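Derngate Sofa: Care and Everyday Use
Section 4. Keeping the seat clear, and folding what you find on it

The sales leaflet calls the pale cover "family-proof". We would not rely on that. Treat it as you would any light fabric.

1. Take clothes and cloths off the seat before anyone sits down. A crumpled cloth left on the front edge tends to get sat on.

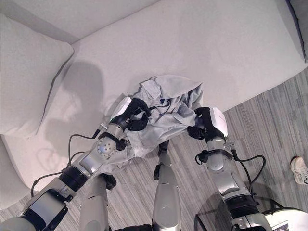
Enache writes that a throw over the seat does the same job with less fuss, and that the Udimlow throw has survived two winters of it. Perhaps, though a throw needs straightening too.

2. Lift the item clear. Do not drag it over the weave – zips and buttons can pull a thread.

3. Hold a T-shirt by its two top corners and draw the edge level. Shake once.
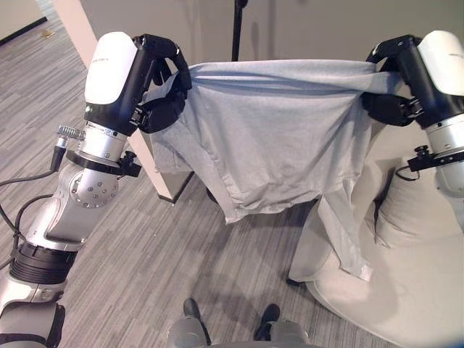

Fig. 4.2 Top edge held taut, body hanging free.

4. Fold the sides in, then bring the hem up. Folding boards are sold for this. We have yet to see why.

Note: The Fladmont fabric spray claims to remove creases from clothes left lying about. An iron is surer.

Caution: Do not iron on the seat, even through a towel. Keep new dark clothes off the cover until they have been washed, whatever the label says about fast colours.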